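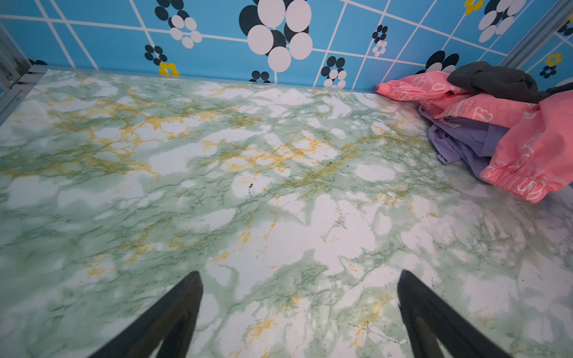 Sestedia, le revêtement adhésif effet marbre vert et jaune, et son papier peint assorti Lim, bleu ciel à fleurs

Rerkivthorpe, papiers et revêtements, boutique de Porkport
Le duo : 66 €
En stock, à emporter en boutique ou livré chez vous

Il y a des clients qui entrent chez nous pour un simple adhésif blanc et qui repartent avec Sestedia sous le bras, et nous les comprenons très bien, parce que nous avons eu le même coup de cœur en déroulant le premier rouleau sur le comptoir ! Le fond est blanc, avec de grands nuages d'un vert sauge très pâle, des veines plus foncées toutes fines, et puis ce jaune moutarde qui se ramifie comme des craquelures. C'est un marbre imprimé, bien sûr, et il ne cherche pas à se faire passer pour une dalle de carrière. Mais quelle gaieté sur un plan un peu triste !

Le dessin n'est pas régulier, et c'est ce qui nous plaît. À certains endroits le jaune se resserre en réseau, ailleurs le blanc reprend toute la place. Avant de couper, prenez donc le temps de dérouler une bonne longueur par terre et de choisir la partie que vous voulez avoir sous les yeux (le côté très veiné au fond et les zones claires devant, par exemple, ou l'inverse si vous aimez que ça bouge). La finition est lisse, légèrement brillante, et accroche un peu la lumière. 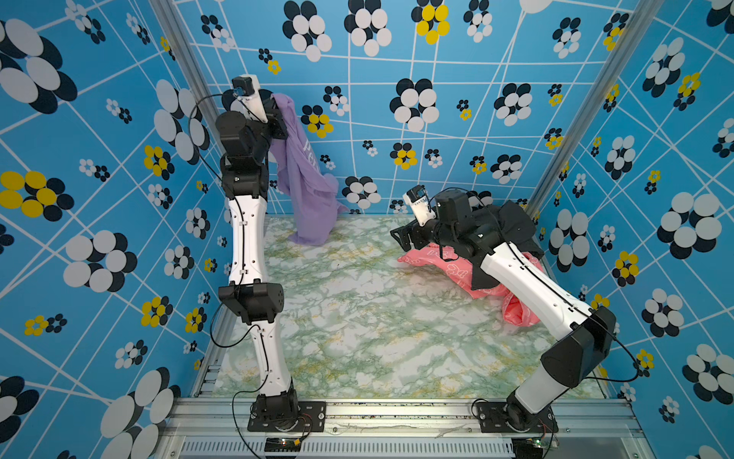 Pour les parois, nous proposons Lim, un papier peint d'un bleu ciel franc, traversé de fines lignes blanches qui dessinent un quadrillage pas très sage. Par-dessus viennent les fleurs, faites de ronds et d'ovales groupés, en noir et blanc le plus souvent, avec du jaune par endroits. Il y en a de très grosses et de toutes petites. On nous demande parfois si ce n'est pas trop, un mur pareil avec un marbre pareil. À notre goût, non : le jaune des fleurs répond à celui des veines, et le vert très doux du marbre calme un peu tout le monde. Si vous hésitez malgré tout, passez voir les deux côte à côte en boutique, nous gardons toujours des chutes sous le comptoir.

Dans un petit volume fermé sur trois côtés, une niche, un coin buanderie, un fond d'alcôve, vous pouvez mettre Lim sur toutes les parois sans craindre d'en faire trop. Pensez simplement à placer les grosses fleurs avant d'encoller, elles attirent vraiment l'œil.
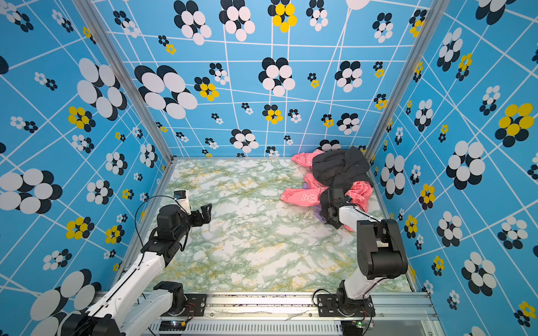 Sestedia se pose sur un support plat, propre et dépoussiéré. Décollez le papier de protection petit à petit, en chassant l'air avec une raclette ou un chiffon doux, du centre vers les bords. À deux, c'est bien plus agréable ! Pour l'entretien, une éponge humide et un peu de savon suffisent. Évitez les poudres à récurer, et posez toujours un dessous-de-plat sous ce qui sort du four.

Beaucoup de nos clients l'utilisent dans la pièce du linge, sur la tablette où l'on trie et où l'on plie. Les vêtements sombres s'y repèrent tout de suite, une chaussette noire aussi.

Le duo comprend
2 rouleaux de Sestedia, largeur 64 cm, longueur 5 m chacun
2 rouleaux de Lim, mêmes dimensions

La colle pour Lim est à prévoir en plus. Les rouleaux entamés ne sont ni repris ni échangés. Nous coupons des échantillons gratuits sur demande, et le mercredi matin la boutique est plutôt tranquille si vous souhaitez qu'on regarde vos mesures ensemble.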